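Tosasier two-arm bench kit, reviewed after a summer in a shared workshop

Posted 30 August 2019

We bought the Tosasier kit for the workshop at Otbridge in the spring. It is a pair of small arms with grippers, two base plates, a controller box and the cabling. You supply the table. Ours is a marble-effect top in a three-sided booth with grey walls, bolted to a frame we already had.

Price and delivery

We paid 2,771 for the pair, controller included. It came in 3 boxes. The second box had been dropped at some point and one base plate was bent. Tosasier sent a new one without any argument, but it took 16 days and we could not start until it came.

Assembly

The arms arrive built. The work is in the mounting. Each base needs a hole through the table for the wiring, and the paper template in the manual is slightly too small. Print the one on their website. We cut both holes oversize in the end and would do so again, as the plugs are wider than the cable.

The manual is poor on cable routing. It shows the main cable going straight down the arm, and if you do that it pulls tight when the wrist turns. Leave a high arch at the gripper end and a fair amount of slack at the elbow, then tie it to the long link in two places. We used Pavliuk sleeving in purple. The ties in the kit are fine.

In use

Most of our jobs are picking and sorting. Plain items on a clear table are no trouble. We have moved on to fruit and veg in a clear bag next to a tray, with both arms working on it.

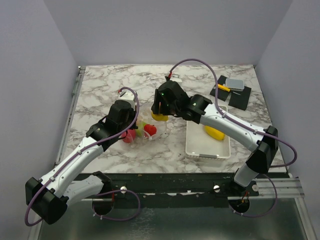

Both arms at the bag, with a yellow fruit in the right gripper.

Thin clear plastic is the hardest thing we have tried. The fingers catch a fold of it along with the fruit and the whole bag comes too. Slowing the last part of the approach helped more than changing the grip force. Fruit already in the tray is easy by comparison.

The grippers are bulky for the size of the arm. Reaching into a corner of the tray is awkward, and with two of them over a small bag you have to plan which one goes in first. The software will stop the arms if they get too close to each other, but it stops both and you have to start the job again from the top.

Wear

The counter on the controller passed 4,000 cycles last week. The finger pads are due for changing. One elbow has a slight tick when it starts from rest, which has not got worse. Nothing else to report.

Compared with the Tolell

We had a single Tolell arm before this. It was quieter and the manual was much better, but the gripper was weak and spares were hard to get. I would not go back.

Worth buying if you have a solid table and a few evenings for the wiring. Order spare finger pads with it. Tosasier say a new manual is due in September.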